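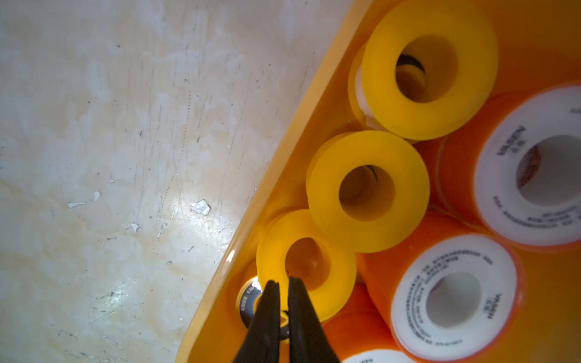

Moving a small shop: notes for the Pendham meetup

Hi everybody, thanks for staying past lunch! Quick hello to Nisreen Ghanem, who lent me her laptop (mine is on a truck somewhere).

1. Boxes
We packed 56 boxes and I labeled maybe half. Don't be me. Write on the side, never the lid, so you can read it when they're stacked. Pause here for the teapot story.

2. Money
The move cost us $3,161, and I had budgeted $1,000. Ouch, I know! Most of the gap was two extra days of van rental. Ask for the daily rate up front.

3. Walls
Pick your paper before the shelves go up. A big pattern like trees and butterflies needs clear wall, and I love one with pink leaves.
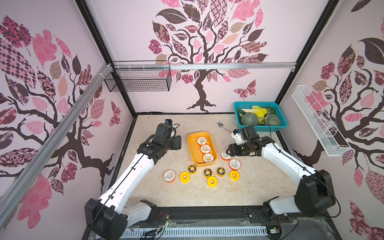

4. Telling customers
Fadime Aydoğan mailed 90 postcards in May and people still brought them in weeks later. Show of hands, who has a mailing list? Then go to questions.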